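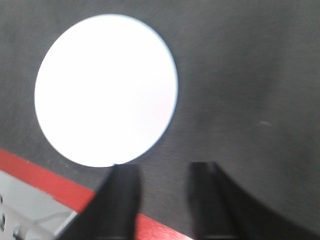
招人：慢读小组下一季的参与者，外加一位肯跟表格打交道的协调人

先把丑话说在前头。我们招的是愿意花一整个秋天读一本旧地方志的人。书不难看，只是慢。第一章讲河道，第二章还是讲河道，第三章作者终于上了岸，然后花了四十页讲堤坝。如果你读到这里已经想关掉网页，我们完全理解，祝你晚上愉快。

还在的话，请往下看。

我们是谁

Ondley 慢读小组，一个挂在 Julari 书店二楼的读书项目。书店一楼卖书，二楼卖不掉的书和我们待在一起。小组做的事情说来简单：每一季挑一本没什么人再版的旧书，大家分段读，边读边做注，季末把注释整理成一份可以给别人用的东西。上一季的书是一本讲盐的游记，作者坐船走了大半年，真正提到盐的地方有九处。最后整理出来的注释里，最受欢迎的一条是关于作者晕船的规律：他每次晕船之后，对沿岸居民的评价都会明显变差。有位参与者据此画了一张图，横轴是风浪，纵轴是刻薄程度，现在贴在楼梯拐角，来买教辅的家长常常停下来看很久。

这一季的书叫《Preslow 水志》。Preslow 是个镇，现在还在，只是河改了道，离镇子远了。书的原稿共 751 页，我们手上是扫描后重排的版本，错字不少，“堤”和“提”基本靠运气。作者自称“镇中闲人”，从他对历任河工的点评来看，闲是真闲，人缘恐怕一般。

我们要招两种人

第一种是参与者，十二个名额，不付钱，也不收钱。第二种是协调人，一个名额，付钱，数目见后文，请不要抱太大的幻想。

参与者要做什么

从九月开始，每周日下午三点在二楼碰头，两个小时，读完当周的段落，讨论，吵架，散会。吵架不是必须的，但《水志》第六章关于水闸该归谁管的那一段，我们试读时没有一个人能心平气和地读完，请有所准备。

除了碰头，每个人每周要交 400 字左右的注释。注释写什么很自由：一个地名今天在哪里，一种农具长什么样，一句话为什么读着别扭，作者又在影射谁。唯一不收的是感想。“读到此处，不禁感慨万千”这类句子，我们在盐那一季收到过很多，感慨的内容至今没有人补充。

注释交上来以后会有另一位参与者帮你核对。被核对的滋味不太好受，去年有人为“斗”和“斛”的换算写了三封长信，第三封开头还客客气气地问候了对方的母亲。两个人现在关系很好，一起去钓鱼，据说在船上继续谈这件事。

季末有一次实地走访，坐早班车去 Preslow，沿旧河道走一天，午饭自理。镇上有一家面馆，味道说不上好，分量很足，老板对河道改道有一套自己的说法，跟书里完全对不上。我们建议两个版本都记下来。

什么样的人适合报名

能读懂繁体字，或者愿意在一周之内装作能读懂，再用剩下的时间真的学会。

能准时。周日下午三点是三点，三点二十到的人要坐在暖气片旁边的那把椅子上，那把椅子一年四季都不舒服。

不需要学历，不需要专业，也不需要“对文字有一颗热忱的心”。心请自行保管，我们要的是周四晚上十点以前交稿。盐那一季最好的注释者是一位修了半辈子锅炉的师傅，他把作者描写煎盐灶的那一页从头到尾改了一遍，指出按书里的砌法，灶在第二天就会塌。我们查了很久，在另一本书里找到了答案：确实塌了。

什么样的人可能不适合

希望认识很多新朋友的人。我们不反对交朋友，只是前三周大家基本低头看书，第四周开始才会有人问你姓什么。

希望借此养成早起、断糖或自律习惯的人。楼下的点心铺四点半出炉，小组里从来没有人撑过四点四十。

已经想好了要写一本小说、来这里找素材的人。也可以来，但请先交注释。

关于协调人

这是一份兼职，从九月做到季末，每月津贴 790 元，另有书店员工折扣，二楼的书折扣更大，原因前面已经交代过。

协调人的日常工作包括以下这些，我们尽量写得诚实：

每周一把当周的段落发给所有人，周三再发一次，因为总有四个人说没收到。

周四晚上收注释，登记，按章节归档，催那些说“马上就好”的人。我们对“马上”做过非正式的观察，通常是周六。

安排核对的搭档。有两位老成员请不要排在一起，名字面试时当面告诉你。

周日提前半小时到，开窗，烧水，把桌子拼起来。桌子有三种高度，拼好之后水杯会自己找到最低的地方。

维护一份总表。总表现在有 1067 行，其中一列的标题叫“其他”，里面装着全部重要的内容。前任协调人离开时留了一份交接说明，写得很详细，唯独没有提到总表的密码。密码后来找到了，写在她借走的那本书的书签上，书还回来了，罚款免了。

季末联系印刷，校最后一遍样，然后发现封面上有错字。这一步每季都会发生，我们把它算进了工期。

协调人需要的条件

会用电子表格，并且在看到合并单元格时仍能保持礼貌。

书面中文清楚，写得出“请于周四前提交”，也写得出“请于周四前提交，这里的周四指本周四”。

有过跟一群固执的成年人共事的经历，行业不限。带过合唱团、做过物业、在婚礼上排过座位的，请在信里写明，这些经验比你以为的更有用。

每周能拿出六到八个小时。最后一个月会多一些，多多少取决于那篇序言由谁来写，以及他写到哪里肯停。

不要求坐班，也没有晋升空间。小组只有一级，上面是天花板，天花板去年刚补过。

谁来面谈

参与者的报名由 Buppha Kaewmanee 统一看。她主持小组已经是第五季，记性极好，说话很轻，退稿的时候更轻。她不会问你的职业规划，大概率会递给你一页《水志》，请你当场挑一处看不懂的地方，然后问你打算怎么查。全部看懂的人通常过不了这一关。

协调人的面谈分两次，一次跟 Buppha 谈，一次跟书店谈。跟书店谈的那次主要讨论钥匙：谁拿，拿几把，丢了怎么办。请认真对待，书店对钥匙的重视程度超过对我们所有出版物的总和。

怎么报名

写一封信，电子邮件或者纸信都行，送到 Julari 书店收银台也行，收银台的同事会放进一个旧饼干盒，每周日清一次。饼干盒里偶尔有真的饼干，请不要把信压在上面。

参与者的信请包括三样东西：你怎么称呼；你周日下午是不是真的有空，真的；一段你自己写的注释，对象随意，长短随意。可以注小区公告栏上的一句话，可以注祖母的菜谱，可以注电梯里那块铭牌。去年有人注了自己的租房合同，注得太好，房东后来把第七条改了。

协调人的信请另外附上一份简历，一页以内，以及一封你写过的催促邮件，隐去对方姓名。我们想看看你催到第三次的时候语气如何。

请不要附照片、证书扫描件，或者任何一种性格测试的结果。四个字母的那种也不必。

几个常被问到的问题

可以中途退出吗？可以。请提前一周告诉我们，并把你手上那段做完。不辞而别的人，他的段落会由全组抽签分掉，分到的人会记得他很多年。

可以线上参加吗？这一季不行。我们试过一次，开会的两个小时里有五十分钟在互相问“能听见吗”，剩下的时间里有一位成员的鹦鹉发表了全场最连贯的意见。

可以带孩子来吗？能安静坐两个小时的可以。同样的标准适用于成年人。

楼上有电梯吗？没有，楼梯有二十来级，中间有扶手。走楼梯不方便的朋友请在信里说一声，我们把当周的碰头挪到一楼靠里的长桌，书店那边已经说好了，不麻烦。

书要自己买吗？重排本由我们打印，每人一份，装在文件夹里。文件夹是 Dalgleish 文具行清仓时买的，颜色只有一种，介于芥末和旧公交车之间。里面的纸可以随便写画，文件夹季末请还。

注释发表时署名吗？署。你想用笔名也行，只是请从头到尾用同一个。上一季有位成员换了三次，致谢里他一个人占了三行，另外两行的亲戚还打电话来祝贺。

会有稿酬吗？参与者没有。成书之后每人得五本，送完亲戚还会剩两本，这两本将跟随你搬很多次家。

读完之后能学到什么？能认得 Preslow 一带从前的十几种水闸。日常生活里暂时没发现用处。

最后几件杂事

报名收到额满为止，名额满了我们会在书店门口贴一张条子，门口风大，条子掉了不代表又有名额了。

所有来信都会回。没有录取的也会回，回信由 Buppha 手写，字很漂亮，有人收到之后又来报了一次名。

协调人希望能在九月第一次碰头之前到岗，最好提前几天，好把桌子的事情研究一下。

如果你认识适合的人，请把这份启事转给他。如果你觉得自己适合，但家里人都说你太较真，请直接写信，不必跟他们商量。

来信请在封面或标题处注明“水志·参与”或“水志·协调”。什么都不注明的，我们一律先当作买书的咨询，转给一楼，一楼会很热情地向你推荐二楼的书。

Ondley 慢读小组
Julari 书店二楼，上楼右转，左转是储藏室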